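Bird feeding station

A bird feeding station is a spot in a yard, park or schoolyard where food is set out for wild birds, usually with some shelter from wind and a bit of cover close by. The simplest is a flat board on a post, and many households never go further than that – the birds seem perfectly content. Larger stations combine a hanging tube for finches, a suet cage for woodpeckers and nuthatches, and a low tray for doves, juncos and other ground feeders that like to have their feet on something solid.

History

People have been tossing crumbs to sparrows for as long as there have been doorsteps, but the feeding station as a planned thing grew up alongside the backyard birding clubs. In the town of Bedora the local club kept a written log at its station in Aguirre Park, and one winter's pages held 3,506 visits, of which 2,039 were by chickadees going back and forth for sunflower seed.

Food and placement

Black oil sunflower seed suits the widest range of visitors, since its thin shell opens easily even for small bills. Safflower is a good second choice where grackles are a nuisance, and peanuts, unsalted of course, are much loved by jays. The Nurkik hanging feeder, a plain tube with a perch ring, holds up to 50 ounces of seed and is a familiar sight in the Bedora area.
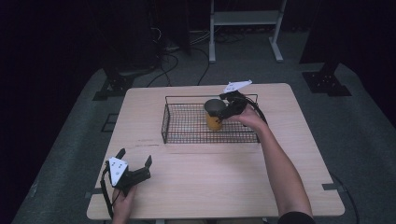
Salvador Bragança would rather see people buy less seed and buy it more often, as old seed goes stale and the birds simply leave it lying there.

A station does best within a short flight of a shrub or small tree, where birds can wait their turn and dash for safety if a hawk comes over. Feeders hung very close to a window are gentler on birds than those a little farther off, because a startled bird has no room to build up speed.

Cleaning

Seed hulls and droppings build up quickly, especially in damp weather, and moldy food can make birds quite sick. Most keepers scrub their feeders every 2 weeks, rinse them well and let them dry fully before filling them again.
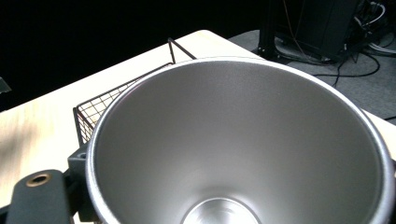
CLOMOLEN, March – The spring bulletin of the Clomolen bird club, edited by Estíbaliz Herrero, asked members to rake up fallen hulls before the migrants arrived and to take down any feeder where a sick finch had been seen. That advice is still followed at the club's own station, which stays open through nesting season with a smaller helping of seed.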